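Home | Ask Why | Animals | Space | Machines at Home | Teachers

What Is Inside a Computer?

By Ilona Borbély

A computer that stands under a desk looks like a boring box. It has a button, maybe a small light, and some holes in the back where the cables go. But inside the box there is almost a little town. There is a power station, there are roads, there is a library, and there is one very busy office where all the thinking is done.

In this article we will visit this little town. You don't need to know anything about computers before you begin.

The power station

Everything in the computer needs electricity to work. The electricity which comes from the wall is much too strong for the small parts. So there is a metal box inside, called the power supply. It takes the strong electricity from the wall and changes it to weaker electricity that the small parts can use.

From the power supply come many wires of different colors. In many computers the yellow wires carry 12 volts, the red wires carry 5 volts, and the black wires bring the electricity back again. Electricity always wants to go in a circle, so it must have a way back.

One rule is very important: never open a power supply, even when it is not plugged in! It can keep some electricity inside for a long time, and this can hurt you badly.

The big board

The biggest flat thing inside is the motherboard. It is a thin plate and very often it is green, but it can also be blue, black or red. The color does not make it faster. It is only a kind of paint that protects the metal lines.

If you look at a motherboard from very near, you will see the thin lines. They are made of copper and they are the roads of our town. The messages travel on them from one part to another, so fast that we cannot imagine it.

On the board you also find many tiny round cans. They are called capacitors. A capacitor can hold a little electricity and give it back quickly, like a cup of water that you keep beside you when you run.

The office where the thinking is done

The most important part is the processor. People also say CPU, and this is short for "central processing unit." It is a flat square, and you could hide it in your hand. A processor which works at 3 gigahertz has a clock that ticks about 3000 million times in one second. Try to clap your hands so fast!

The processor sits in a special place, the socket. A socket has a metal frame that closes over the processor and holds it tight. When somebody wants to change the processor, they lift this frame, and then the processor can be taken out. In many sockets there are very thin gold-colored contacts, and you should not touch them with your fingers, because they bend easily.

When the processor works, it becomes hot. On top of it there is usually a block of metal with a fan, to take the heat away. You can often hear this fan when you play a big game.

The desk and the library

A computer has two ways to remember, and children often mix them up. (Adults also!)

The first one is the memory, or RAM. It comes on long thin sticks that are pushed into long thin slots on the motherboard. You can think that the memory is a desk. On the desk you put the things that you are using now. It is quick to take them, but in the evening the desk is cleaned, and when the computer is turned off everything on it is gone.

The second one is the hard disk. This is the library. Your pictures, your games and your school work stay there also when there is no electricity. In a classical hard disk there are round plates which turn very fast, and a small arm reads them. Inside the computer case the hard disk has its own place, a metal cage. In some computers the disk is first put in a plastic holder, called a caddy, so that it slides in and out without a screwdriver.

Between the hard disk and the motherboard goes a flat cable with a long name, Serial ATA. Everybody says SATA. It can be red, blue, orange, black or yellow.

A computer with its side off
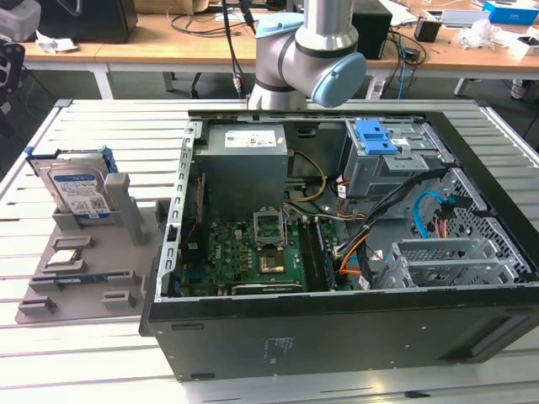
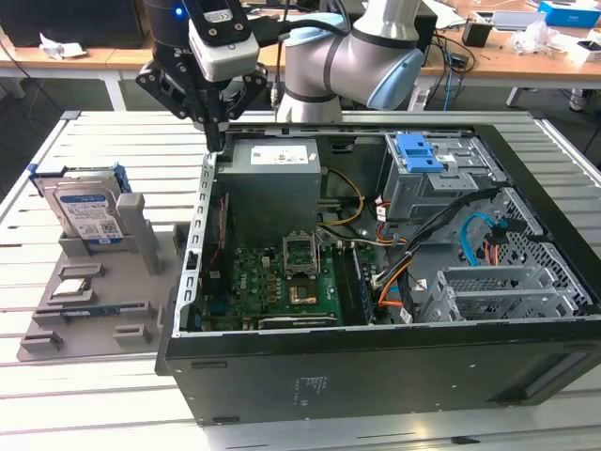

Try to find the power supply, the green motherboard, the socket with its metal frame up, and the blue SATA cable.

Why are there so many cables?

When my class first looked into a computer, Joris Postma, who was nine, asked why the people who made it did not clean up. This is a good question. The cables must reach from one side of the case to the other, and the factory often uses the same cables for bigger and smaller cases. So they are sometimes too long, and they hang in big curves. People who build their own computers like to tie them together - it looks nicer, and the air can move more easily.

You will also notice that the plugs have different shapes. This is done on purpose. A plug for the hard disk does not fit in the place for the processor power, so it is difficult to make a mistake.

Words to remember

Case: the box around everything.
Expansion card: an extra card that gives the computer something new, for example better pictures.
Port: a place where you can plug in something from outside, like a mouse or a screen.

If you have an old computer at home which is not used any more, ask an adult if you may look inside together. First pull the plug out of the wall. Then find the side that opens, put the screws in a cup, and take a pencil and paper. Draw a map of your own town, with the power station in the corner where you find it. In each computer the map is a little different.

Comments (3)

Ximeng Feng: We made the map in our class. My motherboard was blue and I drew 2 memory sticks.

Bastian Diekmann: My daughter wants to know if a laptop has the same parts. Is it only smaller?

Ilona Borbély: Yes, mostly the same parts, but they are very close together and the power supply is often outside, on the cable.

More in Machines at Home

How does a refrigerator make cold?
What does the microwave do to my soup?
Why a vacuum cleaner is so loud
Where does the elevator keep its rope?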